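Wibisono College
School of Politics and Public Affairs
Teaching Program Meeting, Comparative Federalism
Minutes of the February meeting

Held in the Sedesora Room, commencing at 10.15 am. The Chair acknowledged the Traditional Owners of the land on which the College stands.

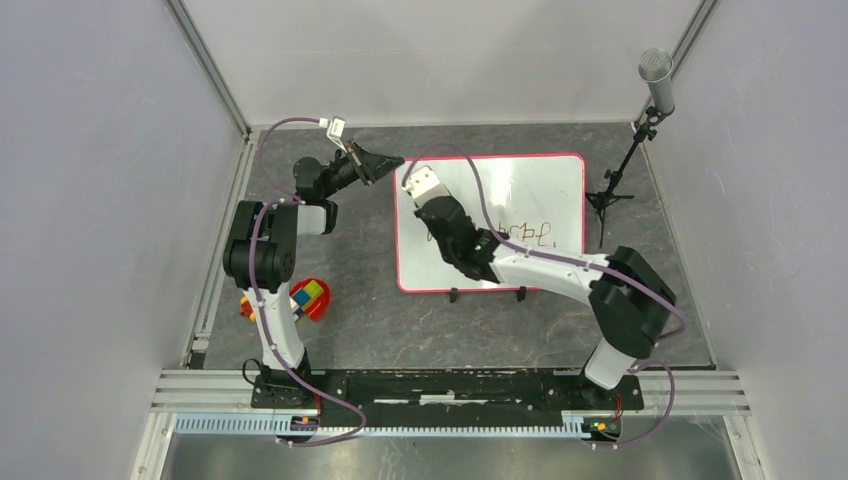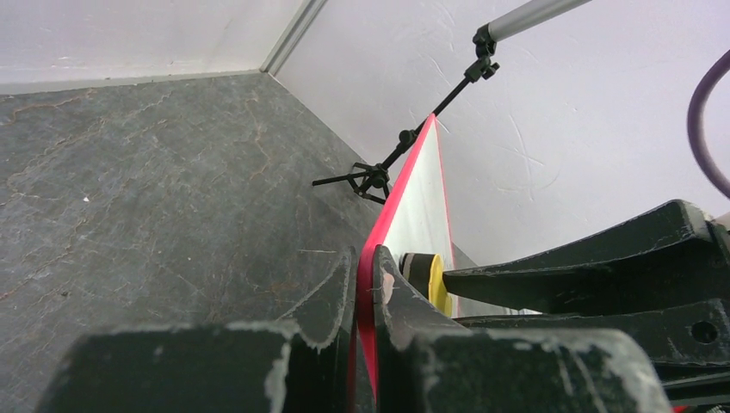

First picture: two robot arms mounted on a black base rail. Second picture: grey metallic strip at the corner of two walls.

Present: the Chair; the unit coordinator; the coordinator of the honours seminar; teaching staff in comparative politics and public law; the liaison librarian; student representatives (undergraduate and honours).

Apologies: the Associate Dean (Teaching); the tutor for the evening stream.

1. Minutes of the previous meeting

The minutes were taken as read. It was noted that under item 4 the words "essay plan" should read "annotated bibliography". With that amendment the minutes were confirmed as a true record.

2. Matters arising

2.1 Overlap with the public law unit. The unit coordinator reported that discussions with the public law teaching staff had concluded. High Court and Supreme Court material on the division of powers will remain in the public law unit. Comparative Federalism will refer to that material only so far as it bears on political bargaining between levels of government.

2.2 Access to the Flindov Reader. The liaison librarian advised that the revised edition had been received and catalogued. The chapter on fiscal transfers has been rewritten and page references in the existing unit guide are no longer correct. The unit coordinator undertook to revise the guide before enrolments open.

2.3 Evening stream. Carried forward in the absence of the tutor.

3. Essay questions for the coming semester

3.1 The unit coordinator tabled six draft questions for the major essay. The meeting considered each in turn.

3.2 The question on fiscal equalisation in Australia and Canada was supported. A member observed that in past years students had tended to describe the two formulas at length and leave little space for the political argument. It was agreed that the wording should direct students to explain why equalisation attracts resentment in some states and provinces and not in others, and that a supporting note should be placed in the unit guide.

3.3 The question on upper houses and the representation of regions was supported without change.

3.4 The question on secession movements was discussed at some length. The honours coordinator considered it too broad for an undergraduate essay and noted that it invited students to treat Quebec, Scotland and Catalonia as equivalent cases although only the first is situated in a formal federation. The undergraduate representative responded that students found the topic engaging and that many had enrolled with it in mind. The meeting agreed to retain the question on condition that students be required to justify their selection of cases in the introduction.

3.5 The question on executive federalism and meetings of heads of government was considered suitable. The liaison librarian advised that communiqués are available online but that earlier material is incomplete, and offered to prepare a short guide.

3.6 The question on local government was withdrawn by the unit coordinator, who will redraft it with reference to the constitutional position of municipalities.

3.7 The question on Indigenous self-government within federal systems was supported in principle. Members asked that the reading list be reviewed so that it draws more fully on work by Indigenous scholars and is not confined to government reports. The unit coordinator agreed to circulate a revised list.

Resolved: That the essay questions be approved, subject to the amendments recorded at 3.2 and 3.4, the redrafting of the local government question and the review of the reading list at 3.7.

4. Assessment weighting

4.1 The Chair noted that the present weighting places considerable emphasis on the final examination. The honours representative tabled a short paper, prepared after consultation with students, proposing that a larger share be given to the major essay.

4.2 In discussion it was put that an essay allowed students to develop a comparison properly and to test an argument against evidence. Against this it was put that the examination remained the only task requiring students to show knowledge of the whole unit, and that a student could otherwise complete it having read on two countries alone.

4.3 The meeting did not reach agreement. The Chair proposed that the weighting remain unchanged for the coming semester and that the unit coordinator prepare options for the next meeting. This was accepted. The honours representative asked that the student paper be attached to these minutes, and the Chair so directed.

5. Submission of written work

5.1 Members noted the College's decision that all essays are to be lodged through Stallix. Paper copies will no longer be accepted at the School office.

5.2 Teaching staff raised concerns about the marking screen, in particular that marginal comments are not shown to students in the order in which they appear in the essay. The Chair will convey this to the Teaching Systems Office.

5.3 The undergraduate representative asked whether the late penalty would apply where Stallix was unavailable at the deadline. The Chair advised that it would not, provided the outage had been posted by the Teaching Systems Office, and that wording to this effect should be included in the unit guide.

6. Honours seminar

6.1 The honours coordinator reported that the seminar would again be organised around a single theme, asymmetry in federal and devolved systems. Students will present a paper in draft and respond to a written commentary by another member of the seminar.

6.2 A member asked whether the theme was sufficiently distinct from the undergraduate question on secession. The honours coordinator was of the view that it was, the seminar being concerned with differences in powers and status among constituent units, including those where no demand for separation exists. The meeting noted the report.

7. Library report

The liaison librarian spoke to the written report. Subscriptions in comparative politics have been maintained. A request for additional printed copies of older works on Canadian federalism was referred to the collections budget round. Staff were reminded that reserve lists should be lodged before the unit guide is released.

8. Other business

8.1 The public law staff invited members to attend the School's lunchtime discussion on intergovernmental agreements and their enforceability. Details will be circulated by email.

8.2 It was asked that papers be distributed earlier ahead of each meeting. Agreed.

9. Action items

Unit coordinator: revise page references to the Flindov Reader; amend and redraft essay questions; circulate the revised reading list; prepare options on assessment weighting; insert the Stallix outage wording.
Liaison librarian: guide to communiqués and related material.
Chair: marking screen concerns to the Teaching Systems Office.
Carried forward: evening stream.

10. Next meeting

To be held in the Sedesora Room at a time to be advised by the School office.

The meeting closed at 12.05 pm.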